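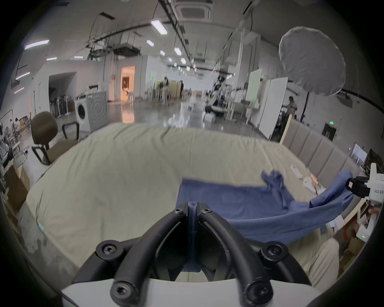 *Blue T-shirt, beige sheet, spread out.*

I've been on a folding kick all September and the bed has won. I tried the table, I tried the ironing board (too narrow, everything slides off), and I keep coming back to a big flat mattress with a plain sheet on it. You get room to spread a shirt right out, and cotton grips cotton, so it stays where you put it!

T-shirts are the ones I get wrong. My method, pinched from the Gradance newsletter, is sleeves in first, then sides, then up from the hem in thirds. If one sleeve is bunched I pull the side out and start again, because a lump in there never goes away. Having the washing machine a few steps from the bed helps no end, and I'd put mine in the bedroom tomorrow if the plumbing let me.
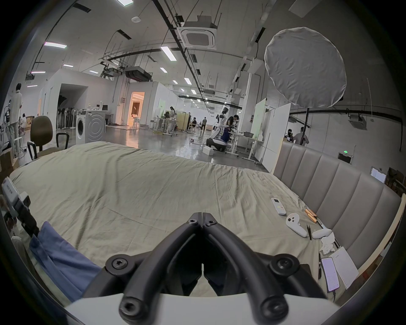 Gisora Household Notes, no. 26

The other half of the job is clearing the bed, and I'm hopeless at it. Look at what collects on one corner of a sheet: the air-con remote, two white controllers, a pair of batteries, black tweezers, a crumpled tissue, a phone next to a bit of paper. None of it is laundry and all of it ends up under the laundry if you're not careful. I once folded a remote into a pillowcase and it went in the cupboard for a month.

So I've bought a shallow tray from Drerkent, and the small stuff goes in there before any shirt comes out. Tissues go in the bin, obviously. Batteries get their own little pot, as I can never remember which ones are flat.

Next up is fitted sheets, which I'm dreading. If you've got a way of doing the corners that works on a king size, please leave it in the comments.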